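Notebook, Nevach combat mod, June

Started 9:40. Pulled Tove's branch and merged it over mine. Two conflicts, both in the stamina table, and I kept her numbers because mine were only guesses from last month.

Goal for today: find why the dodge feels late when the player holds a heavy weapon. Rostam reported it again last night with the long axe. He says the roll begins, but the character takes one more small step before it. I could see it too after I knew where to look.

First test, old build, long axe, flat ground in the Akwood arena. 54 dodges, input recorded. The extra step came in 11 of them. With the short sword I could not get it even one time.

My first idea was the animation blend. I set the blend time to zero and the roll looked ugly, with a hard jump in the hips, but the step was still there. So it is not the blend. I put the old value back (please do not commit the zero version, it is in my local folder only).

Second idea: the input buffer. The original game keeps the last button for a short time and plays it when the current action ends. Our script does the same thing on top of it, so in some cases the dodge waits two times. Konrad warned about this in his notes when he wrote the first version of the buffer, and I did not read them well enough.

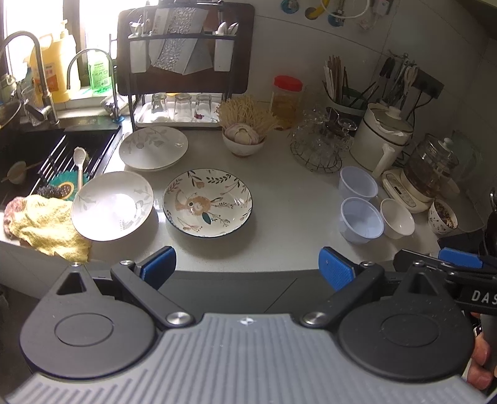 I turned off our buffer for heavy weapons only. Same arena, same axe, again 54 dodges, zero extra steps. I was happy for ten minutes. Then I tried the charged attack and it does not chain anymore, because it needs our buffer to know that the button is still down. So the simple fix is not good.

What I have now: the buffer stays on, but the dodge skips it and goes directly to the game. It is line 392 in the input script, with a comment. Chaining works again. I still have to test it with a controller, I used only the keyboard today.

Benedita sent the new coat for the hunter outfit. The cloth moves nicely, but the collar goes through the neck when he looks up. I wrote to her. She thinks the weights on the collar bones are wrong in the export from Jutament and she will send another file.

Lighting: Ursina wants the fog in the lower town at 85 and I had it much lower. I tried her value. It looks better from the bridge and worse in the small streets, where I lost the enemies completely. Maybe two zones. Not decided.

Open points:
Controller test for the dodge change.
Ask Rostam to repeat with the Hauser hammer, it is even slower than the axe.
Does the parry also wait two times? I suspect yes.
Update the readme, it still describes the old stamina table.

Stopped 17:15. Build is on the shared drive, marked as not for players.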